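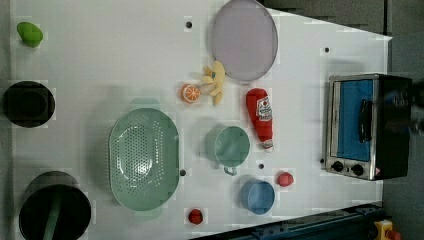
An all-candidates meeting is one evening where every person who runs for the same seat sits at the same table and answers the same questions. In a small town it is often the only time when voters can compare them side by side. I have now prepared such a meeting for the council by-election in Runalness, and before that I only attended them from the back row, so what follows is written for somebody who does it for the first time.

I write from a Canadian town. The rules about election money and about use of public buildings are different from one province to another, so please phone your returning officer before you book anything. Mine was friendly and answered all my questions in one call.

## Before you tell anybody

Decide who is the host. It can be a residents' association, a library, a student club, a newspaper, or simply a group of neighbours with a name. The host must not endorse any candidate, and this includes the lawn signs of the people who organise. I asked everyone who wanted to help to take down their signs until the meeting was over. One person preferred to keep the sign and came as a member of the audience, and this was a good solution for both of us.

Choose the date only after the nominations close. If you choose earlier, you will invite people who later withdraw, and you will miss somebody who registers in the last hour. Check the date against:

- the advance voting days
- hockey playoffs, or whatever your town does not skip
- the regular council session, when the incumbents cannot come
- religious holidays, also those which are not printed on the usual calendar

## Inviting the candidates

Send the same letter to all candidates at the same minute. I used one e-mail with every address visible, so each candidate could see that nobody received a private version. In the letter put:

1. the place and the hour, with the time when the doors open
2. the format, including how long each answer can be
3. the name of the moderator
4. who will write or choose the questions
5. the day by which you need an answer
6. what happens to an empty chair

Point 6 is the one which makes trouble if you leave it out. Some hosts put a name card in front of an empty chair. Others remove the chair and the moderator reads one neutral sentence: "The candidate was invited and was not able to attend." I recommend the sentence. A name card at an empty place looks like a punishment, and the candidate may have a sick child at home.

Do not accept special conditions. A campaign manager asked me if his candidate could speak first and leave early. I answered that the order of speaking would be drawn from a bowl, in public, and that everybody was welcome to stay until the end. He agreed after one day of silence.

If you have more than six candidates, the open format becomes very slow. In that case give each question to only half of the table and alternate.

## The room

We used the Ano Hall, on the corner of Mikuš Street. It has a ramp, and the bus stops outside. The things I would check in any hall:

- Can a person in a wheelchair reach the audience microphone, and not only the back of the room?
- Does the heating or the fan make noise? Ask them to turn it on while you stand where the last row will be.
- Who has the key, and who has it if the first person is ill?
- Is campaign material allowed inside the building? In ours it was not, so we put one long table in the lobby for leaflets, and each campaign received the same length of it, measured with a tape.

Put the candidates at one straight table, with a glass of water for each. Standing speeches from a lectern take longer – people arrange their papers, they adjust the microphone, they thank the hall – and sitting they begin more quickly.

## Collecting the questions

This part takes the most work. You can take questions live from the floor, you can collect them in writing, or you can mix. I collected them in writing, with a small form made in Vodent and with a shoebox at the library for people who do not like forms. We received 38 questions. Many of them were the same question in different clothes, mostly on snow clearing and on the rink.

Group them by subject first, and only then choose. When a question attacks one person, see if it can be asked to everybody. "Why did you vote against the crossing?" can become "What would you do for the safety of the crossing at the school?" The incumbent will have to explain the vote anyway, and the others cannot sit and enjoy it.

Keep the original papers. If somebody says after the meeting that you hid a question, you can show the whole pile.
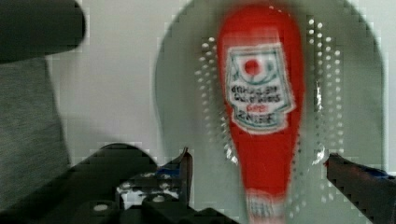
Kalkidan Hailu disagrees with me about the written questions and asked me to say so on this page. In Kalkidan's opinion a meeting without an open microphone is too clean, and the voters learn more from how a candidate reacts to an angry neighbour than from ten prepared answers. The written questions should fill the first half only, and then the floor should be opened, with a firm moderator and a short limit for each speaker.

I think this is a serious objection. If you have a moderator with experience, do it as Kalkidan proposes. If your moderator is new, stay with paper for the first time, and leave 12 minutes at the end for the floor. That is what we did, and it was enough for five people to speak.

## Choosing the moderator

Look for a person who is known in town to be fair, who speaks clearly and who is able to interrupt. The last quality is rare. A retired teacher is often suggested, and many are excellent, but ask them to practise with a timer at your kitchen table before you confirm. You play the candidate who does not stop.

The moderator should not be:

- an employee of the municipality
- a relative of a candidate, also by marriage
- a person who has given money to any of the campaigns
- you, if you are also responsible for the room

I would also avoid somebody who wishes to run next time.

Give the moderator a single sheet with the order of the evening, the names written as they are pronounced, and the sentences for difficult moments. My sheet had these:

> "Your time is finished. Please complete the sentence."

> "I ask the audience to keep the applause for the end."

> "This question is for all candidates. I will repeat it once."

Phone each candidate to ask how the name is pronounced. Do not guess it from the spelling.

# Part two: the evening itself

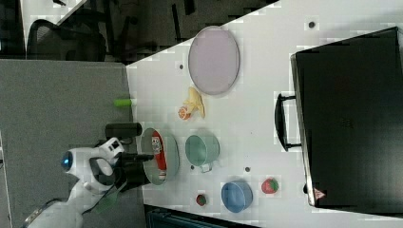 *By Bláthnaid Brennan | Apr 6, 2022*

Arrive when the hall opens and do the sound test before the chairs. If there is a fault with a microphone you will want the time.

## The order we followed

| Part | Length |
|---|---|
| Welcome and rules | 3 minutes |
| Opening statements | 2 minutes each |
| Written questions | 1 hour |
| Questions from the floor | 12 minutes |
| Closing statements | 1 minute each |

Draw the order of the opening statements in front of the audience. For the closing statements reverse it. During the questions, move the first answer one seat to the left every time, and let one helper mark it on paper, as the moderator will lose the place at least once.

## Keeping the time

The timekeeper sits in the first row, in the middle, where all candidates can see. Use three cards: green when the time starts, yellow for thirty seconds, red for stop. A phone is too small to be read from the table. When the red card is up, the moderator speaks, every time and for everybody. If you let the first candidate go over by twenty seconds, the last will take a minute and will be right to complain.

Allow each candidate one rebuttal in the whole evening. We gave each of them a wooden token, and to use the rebuttal they put the token on the table in front of them. Two candidates never used it.

## When something goes wrong

**A candidate does not answer the question.** The moderator may repeat it one time. After this, go on. The audience has noticed.

**Somebody shouts.** Wait until it is quiet, then continue from the same word. Do not answer the person. If it happens again, a helper goes to sit beside them, which in my experience is sufficient – but decide before the evening who will ask a person to leave.

**A candidate says something false on the numbers.** The moderator is not there to correct it. The other candidates can, and the local paper can do it the next day.

**Somebody is filming.** Say in the welcome whether it is permitted. We allowed it from the back of the hall, without lights, and we made our own recording, which we published complete. If you publish only parts, every campaign will count its seconds.

## Questions from the floor

Do not give the microphone out of your hand. A helper holds it while the person speaks, and takes it away after. Ask people to give their name and their street, and to ask one question only. Those who wish to make a speech can be asked kindly, "And what is your question?" I had to do it with a man I buy bread from, and he still sells me the bread.

## After the meeting

Write to all candidates the next morning, again in one e-mail with the link to the recording. Thank also those who did not come. Put the same link at the library and on the notice board, with the dates for voting and the list of identification that is accepted. Copy this list exactly from the election office and do not shorten it in your own words.

Pay the hall, and keep the receipt with the list of who paid for what. Depending on your province you may be asked for it. I put mine in an envelope with the question papers and the order sheet, and I will keep it until July. If you are preparing a meeting in another town and want a copy of the invitation letter, the library in Runalness has it at the front desk.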